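I've had the Dalemberg floor planner since July and I'm still opening it after dinner just to push walls around. It's a room design program for people like me who can't draw, and I love it! You type in your measurements, pick your colors, and a few minutes later you're standing inside the thing.

My file is up to 2 floors now, and the library has 1,716 paint shades to lose an evening in. I started with the den. I wanted dark charcoal walls and a mustard floor, which my sister said would look like a bus station – she was wrong. Sunlight is my favorite part. You set which way the house faces, drag the time slider to late afternoon, and it falls across the floor through your own windows.

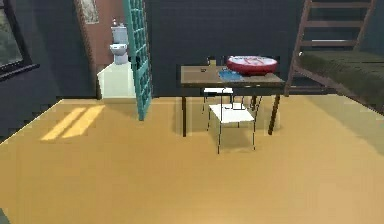 Consuelo Arango wrote in to say that she came over from Raneo and misses its undo history, because Dalemberg only steps back 5 moves and she once lost a whole kitchen layout that way. Fair point, and I've been burned by it too. Save copies. I name mine by room and hour, so there's a "den 9 pm" and a "den 11 pm" and they're nearly identical.

The stair tool is clumsy, and the curtains all hang like cardboard. I can live with both. Printing is great though – clean plans, big numbers, and my contractor read them without calling me once.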